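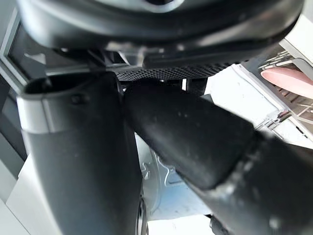 Close work at the Sanport site.

Home | Openings | Our Work | Contact

Demonstration Operators, Sanport (5 openings)

Nusetti needs people to do chores through a robot, slowly, and then do them again. You steer the arms, we record the motion, and the learning system studies your example. It will copy your bad habits faithfully, so bring good ones.

The current project, Dizon, covers kitchen work. We have 642 usable demonstrations and need 2377 before the next training run in April. You can see why we're advertising.

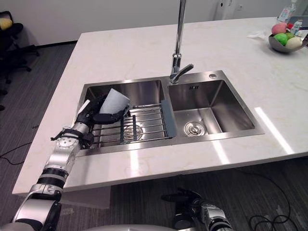
Shifts last four hours, with breaks, and most of that time goes to picking up, moving and putting down. Between takes you reset the objects and write a line on how the attempt went. "Dropped it" is a perfectly good line. We keep failed attempts too — the system has to learn about those from somebody.

You should have steady hands, decent eyesight and a high tolerance for crockery. Experience with robots is welcome. So is experience with toddlers, which transfers better than you'd think.
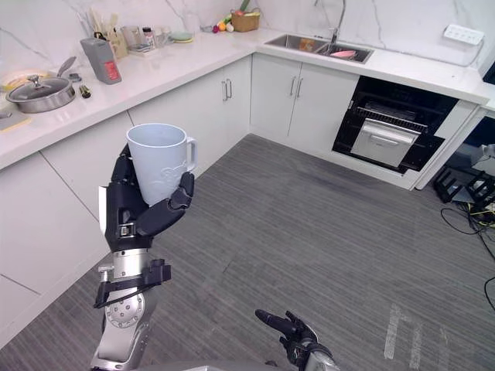
Do I need to know how to code?
Coding is handled by another team. You'll use the Getex control rig, and we teach that over your first two shifts, with pay.

You'll work under Sumaiya Matubbar, who reviews every recording and will notice if you rush the last 55 of the day. She is kind about it, mostly.
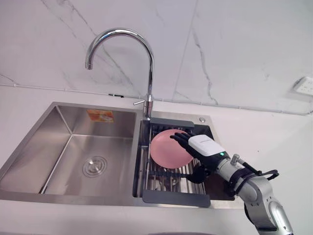
How to Apply

Send a short note about a dull task you do well, plus the shifts you can work. Résumés are optional. Tryouts run every Friday at 9 a.m. and take an hour. Wear sleeves that stay put.

14 shares | 3 comments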